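Hendusby Mixed Fruit Set – table display

Back in stock. Last batch went fast so dont wait on this one if you need it before September.

Assorted fruit for tables, counters, shop windows. Tangerine, lemons, a big shiny green one, plus the smaller tan and brown pieces that fill the gaps. Citrus has the dimpled skin. Looks best in a loose pile on a plain cloth – skip the bowl, the little ones just vanish in it.

Item no. 708
Sold as a set, no single pieces, sorry
Ships in 3 days from the Proltmont store
Pickup OK, ask for Noreen Paracha at the desk

Care: soft dry cloth. No sprays, no window cleaner. Keep out of strong sun, the yellows go first. Store in the box it came in, big pieces at the botom.

Colors vary a bit batch to batch. One lemon usually comes greener than the other, we like it that way. If you're matching an older set tell us when you bought it and Siebe will pull the closest.

Want more citrus? Add the Jestetti pack at checkout, same sizes.

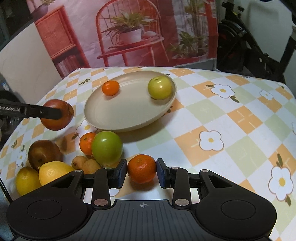 Orders for more than one set – email first so we can check the shelf. Returns fine if nothing's been washed.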